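Rorkbridge Hand-Held Gripper, Operator Manual
Section 4. Good Practice Before and During Recording

4.1 Preparing the work area

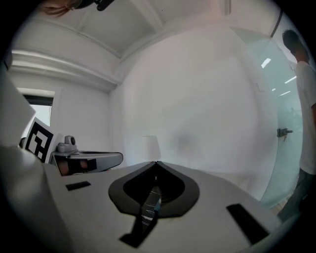
4.2 Checks before the first recording

1. Place both grippers on a flat, stable surface. A gripper may be laid on its side during preparation, provided that nothing rests on the camera module.

2. Inspect the lens of each camera module. Remove dust with a dry lens cloth. Do not use household glass cleaner.

3. Confirm that the square marker stands upright and that its full black border can be seen. Replace any marker that is bent, stained or peeling.

4. Note windows, glass doors and ceiling lights that may cause glare or reflections. Move the marker if glare falls on its pattern.

5. Open and close the gripper by hand several times. Movement must be smooth over the full range.

6. Start the Osgate recorder and enter the site code and the operator code. Site codes have four digits (for example, 2906).

NOTE: The recorder requires 128 GB of free storage at the start of a shift. If less is available, transfer finished recordings to the Jorari archive and repeat step 6.

4.3 Persons in the work area

Persons who are not operating a gripper may remain in the room if they have been told that recording may take place and have agreed to it. Operators shall ask again whenever a new person enters. Recordings made without consent must be reported to the site lead and may not be transferred.

CAUTION: Keep hair, straps and loose sleeves clear of the gripper opening. Do not place fingers in the opening while another person is holding the device.

4.4 During recording

1. Keep the marker in place until the recording has ended. If it is moved, stop and begin a new recording.

2. Allow only one operator to handle each gripper.

3. Stop at once if the Rana status light turns red. See Section 7.

Requests for exceptions to this section shall be sent in writing to Cristóvão Barros, Operations Standards. Approved exceptions expire at the end of September.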